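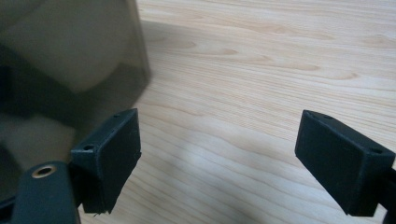
Tampo de mesa em madeira clara: óleo ou verniz à base de água?

Fórum > Acabamentos e superfícies > Mesas e bancadas
6 respostas, 231 visualizações
Agosto de 2018

veio_torto
Preciso de decidir o acabamento deste tampo. A madeira é clara, com veio comprido e ondulado e umas figuras ovais alongadas que podem ser nós. Comprei a mesa em segunda mão e o vendedor só soube dizer "pinho". A etiqueta por baixo diz Kaststead e uma referência, 2798, sem indicação de material.
O uso é misto: trabalho, refeições ligeiras, copos pousados sem base. Quero manter o tom claro. Tenho em casa meia lata de óleo duro Virero incolor e posso comprar verniz aquoso mate. Qual dos dois amarelece menos?

lixa180
Antes do acabamento, confirma se é maciço ou folheado. Pela fotografia não dá para saber. Vê o topo da tábua: se os anéis continuarem da face para o topo, é maciço. Se houver uma linha paralela à face, é folha, e nesse caso não passes a lixadora orbital. Só à mão, grão 180, a favor do veio.
Quanto à pergunta, o verniz aquoso amarelece menos. O óleo escurece logo na primeira demão, mesmo o incolor.

bancada_norte
Discordo em parte. O aquoso mantém a cor no primeiro dia, mas a resinosa continua a escurecer por baixo com a luz, com qualquer produto sem filtro UV. Ao fim de dois verões a diferença entre os dois é pequena. E o óleo repara-se localmente. Com verniz, uma marca de copo que passe a película obriga a lixar o tampo inteiro.
Usaria óleo com pigmento branco, duas demãos finas.

lixa180
Óleo com pigmento branco em veio tão marcado deposita-se nas zonas macias e fica às riscas. Já tive de remover um assim.

bancada_norte
Fica às riscas se não se retirar o excesso. Aplicar, esperar o tempo da ficha técnica, limpar com pano de algodão a favor do veio. Os panos usados vão para um balde com água, por causa da autocombustão.

veio_torto
Fui ver o topo. O veio continua da face para a aresta e não encontro linha de cola, portanto parto do princípio de que é maciço. A espessura é de 12 mm, menos do que esperava.
Deitei umas gotas de água numa zona discreta e ficaram à superfície durante vários minutos. Deve haver acabamento antigo. Na fotografia o centro parece mais deslavado do que a parte de cima: é desgaste?

raiz_quadrada
Pode ser só a luz, que está irregular. Fotografa outra vez com a mesa rodada. Se a zona clara mudar de sítio, não é desgaste.
Se a água não entra, o óleo também não entra. Tens de remover o que lá está, seja qual for a opção. Com 12 mm há margem para lixar, mas não para insistir. Começa em 120, acaba em 180 e aspira entre grãos. Para óleo não subas acima de 180, porque fecha o poro. Para verniz aquoso, humedece ligeiramente depois do 180, deixa secar e passa 240 à mão para cortar o pelo levantado.
Lixa e trata também a face inferior, com o mesmo número de demãos. Um tampo fino acabado só de um lado empena.

lixa180
Subscrevo a parte da face inferior. Quanto aos nós, se forem mesmo nós e for mesmo pinho, uma demão de goma-laca desparafinada por baixo do verniz segura a resina. Com óleo esse passo não se aplica – mais um argumento a favor do verniz.

bancada_norte
Em março acabei uma bancada de pinho a óleo, com nós bem maiores, e não exsudou nada. Depende da secagem da madeira.

veio_torto
Rodei a mesa. A zona clara ficou do lado da janela, portanto era luz.
Vou testar os dois acabamentos na face inferior, lado a lado, depois de lixar: óleo Virero à esquerda, goma-laca e verniz aquoso Rallel à direita. Deixo curar duas semanas e ponho um copo molhado em cada um durante a noite. Publico o resultado neste tópico.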